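A Saturday at Nestard: watching robots learn the folding table

I've folded a lot of T-shirts in my life (two summers in a uniform rental plant will do that to you), so when Nestard put a visit to its garment returns building on its open day list, I signed up the same evening. Nestard takes in clothes that people send back to online shops, checks them, folds them and gets them ready to go out again. There are 60 people on the floor during the week and a couple of robot cells in a bright room off to the side, and that room was what I came for!
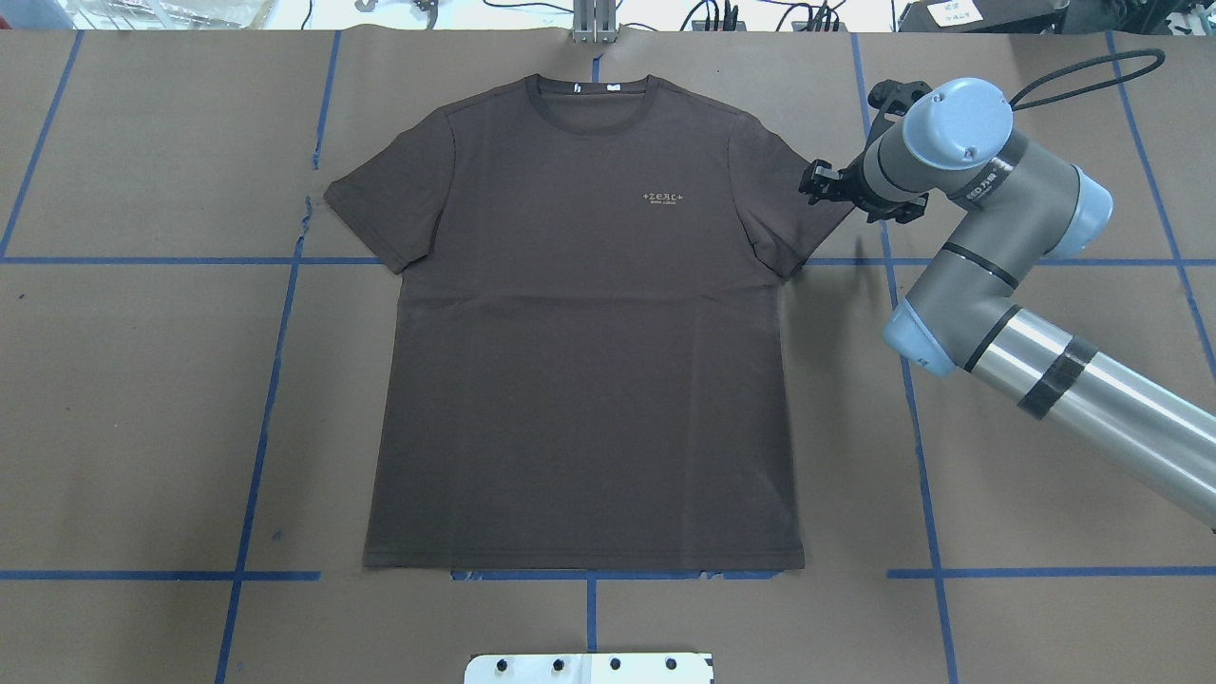 By Annunziata Cirillo
Posted 22/04/2023 in Visits

We started with coffee and a safety talk, then a walk past the hand folding benches. More than 452 shirts cross one bench on a normal day, our guide told us, and after a whole shift of it you feel it in your shoulders. I believed that part right away. The folders used to stay at the same bench all week. Now they switch places every couple of hours, and one of those places is the desk beside the robots, where you get to sit down, keep an eye on the work and step in when something gets stuck.

I asked who gets that seat and the answer was anyone who has done the five-day course, which is run in-house with a training outfit called Detetum. There's a waiting list. A woman from the benches told me she'd put her name down mostly for the chair – then she got hooked on the job itself and now she argues with the engineers over sleeve angles.

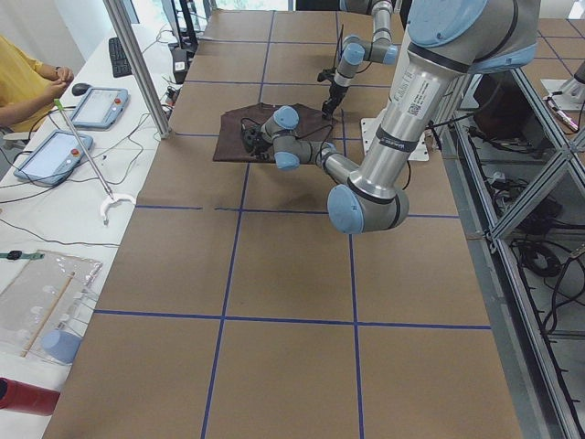

At the cell: two arms over the gridded table, with the pendants on the desk alongside.

The pay question came up, of course (somebody's dad asked it, bless him). Desk hours count at a slightly higher rate, and the course is paid time. What they haven't settled is what happens to the people who don't want to learn any of it. Our guide said there's enough hand work for now: knits with lace, anything with straps, kids' sizes. "For now" got a few looks from the group, and I thought it was fair of her to leave it there and not sweeten it.

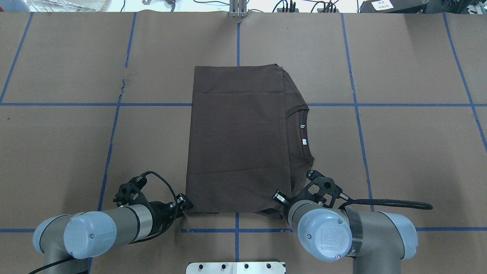 At the rental plant we had a cardboard template and a supervisor with a loud voice, and the sleeves went in first, always. I was dying to see how a machine would go about it, and I stood there much longer than I was supposed to. With a brown tee already down to a tidy rectangle, collar off to the right, and the two grippers at the hem near its bottom corners, all I could think was that my old supervisor would have wanted that collar at the top! The folders apparently had the same fight with the software people from Annamalai, and they won some and lost some. I like that they were asked. Nobody asked us about the cardboard.

Next came the inspection talk, which I'd expected to be dull and wasn't. Checking is still a person's job at Nestard. You look at the neckline, the seams and the label, you run a thumb along the stitching, and you decide if it can be sold again. One of the checkers has been at it since the old Nesov warehouse days, and she says dark knits are the worst because everything hides in them.

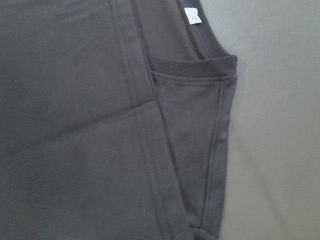
Dark knit up close, with the stitched neckband and white label.

She gave us a go with a pile of practice garments, and I missed a pulled thread on my second one. Humbling! Her worry about the robots had little to do with losing her place. She gets her shirts faster on the days the cell is running well, and she'd like the pace set by the checkers and not by whoever happens to be ahead of them. They've raised it at the shift meeting and are trying a small buffer shelf in April.

If you want to go, sign up early and wear flat shoes, the floor is hard concrete all the way through. Parking is behind the building, and the 746 bus stops across the road. I came home and refolded my entire T-shirt drawer, sleeves first.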